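Visit report: Momudari open day, assembly and bench areas

Last updated: December
Print this page | E-mail this page

Visit made on a Wednesday, 9:30 a.m. to 3:15 p.m. Report by Fraser Baxter for the workshop group at Dabbas. Host: Omid Nikzad, bench operations.

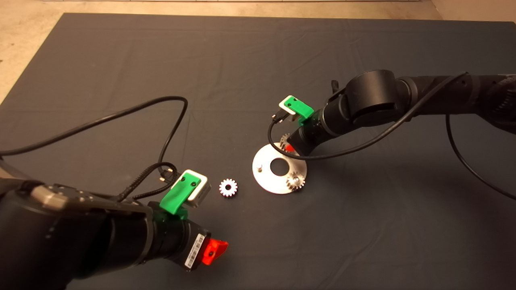
1. Purpose

We are replacing the bench surfaces in our own small-parts room next spring and wanted to see how another shop of similar size handles matting, plate storage, and cable control. Momudari opens its building to trade visitors once a year. The tour covers the stockroom, the cutting room, the bench room, and packing. I spent most of the day in the bench room and only walked through the others.

2. Stockroom

Sheet and bar are kept on the ground floor next to the loading door. Flat stock up to 1,000 mm long is stored on edge in slotted racks, with paper between finished faces. Longer pieces lie flat on cantilever arms. Each slot has a card with the alloy, thickness, and date received. Offcuts go to a separate rack by the saw and are scrapped if not claimed by the end of the month.

The edge storage is worth copying. Our plates are stacked flat and the lower ones get scratched when someone drags one out. Mr. Nikzad said they had the same trouble until the racks went in, and that reject plates for surface marks dropped from 47 to 38 in the first year. He expected a larger drop. Most of the remaining marks come from handling at the bench.

3. Bench room

The benches that interested me are covered with dark gray cloth mats. The cloth is laid over the tabletop without being fixed down, so it wrinkles slightly in use. Metal plates are set directly on it. I asked about rubber, which we use now. They tried a ribbed rubber mat for one season and gave it up. Chips lodged in the ribs and could not be brushed out, and the underside of every plate picked up fine parallel lines.

The cloth has its own problems. It holds dust and has to be shaken out at the end of each shift. It is washed every second week and comes back slightly smaller, so new mats are cut oversize. Oil soaks through, and any part that has not been degreased is kept off it. A used mat with oil on it is moved to the deburring bench, where it finishes its life.

The dark color was chosen for finding small screws. Bright hardware shows up well on it. Black oxide hardware does not, and for those jobs a white tray is set on the mat.

The floor is beige throughout. Dropped parts are easy to find on it, though scuffs show and the area near the door looked tired.

4. Cables and labels

Cables at the bench are left with a generous loop. I had expected tighter routing, but the staff prefer slack that can be seen over slack that is hidden and catches. The rule is that a loop may lie on the mat but may not hang over the front edge. Braided sleeve is used where a cable bends often.

Equipment is identified by white barcode labels. These are placed where a hand scanner can reach them without anything being moved. The labels are a coated polyester type supplied by Jokach. The previous paper ones lasted a few months before solvent took the print off.

5. Plate handling

Plates are lifted by the edges only. Incoming plates have the sharp edge broken before they reach the cloth, otherwise they cut it. A plate that spans two mats is not allowed, as the seam leaves it unsupported. I noted the following from the wall sheet:

- wipe the mat before the plate goes down
- set the plate down flat, do not slide it
- keep fasteners off the plate until the holes have been checked
- return the plate to its rack the same shift

The third line is apparently ignored on short runs.

6. Packing

Finished plates are wrapped in tissue, then in corrugated wrap, and boxed in Flesura cartons. The packing table is 66 inches long, too short for the larger cartons, and the packers turn them sideways. A longer table is on order. There was a queue of boxes waiting for labels at 2:40 p.m. and the same queue when I left.

7. Practical notes for next year

Parking is behind the building and full by 9:00. Closed shoes are required and are checked at the desk. The morning group was too large for the cutting room and half of us heard nothing over the saw. Take the afternoon slot. Coffee is provided, lunch is not. The nearest place to eat is a ten-minute drive.

8. Actions

Order a trial length of cloth matting in dark gray, enough for two benches. Mr. Nikzad will send the weight and weave.

Get a price for slotted racks. Our ceiling is lower than theirs, so check the lift-out height first.

Ask Jokach for label samples and test them against our own cleaner.

Decide who does the laundry.

F. Baxter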